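Rodenham workshop, notebook
February, started 9.20 am

Cloths and towels today. The Wulby order is for 100 white cloths with a coloured border, to be folded and banded for the Ditano shop. Washed the first 20 at 40 degrees last night and left them on the rack by the window.

Borders have pulled in a little on some of the washed ones. The hem thread seems to shrink more than the cloth, so the edge ripples and the corners won't sit square. Pressing from the middle outwards sorts most of it. Pressing along the border first makes it worse, so don't do that.

Tried the fold in thirds, then in half, border to the outside. Looks tidy in a stack but takes up too much of the shelf. Went back to quarters. Fold lines hold better if the cloth is left flat on the table for a minute after pressing, before the first fold.
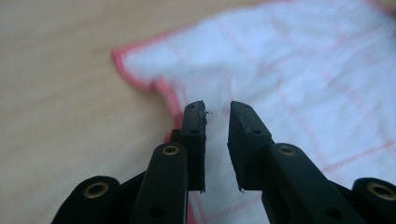 Should the red-bordered cloths be washed apart from the plain white ones?
Keep them apart for the first two washes, then check with a damp white rag rubbed along the border. If the rag stays clean they can go in together at 40.

Wiped the table down before lunch and again at 2. Lint is a nuisance with this batch. It comes off the cut edges mostly, and shaking each cloth outside before folding helped a lot. The sticky roller is nearly finished, need another.

Paper bands: the Choo ones are too short by 8 mm once the cloth is folded in quarters. They meet but there is no overlap for the glue. Cut a few longer from the brown roll and those were fine. Will trim the rest to match the long ones. Old bands are in the drawer under the iron, they would do for napkins.

Left to do: second wash load, press the ones with rippled edges again, write the fold on a card and pin it by the board. Order sheet 481 still needs the border colour filled in.

Stopped 4.45. Iron off at the wall.

Rodenham Workshop Notes | Contact | © Rodenham Workshop | Back to top
This site uses cookies to remember your settings. Accept | Manage cookies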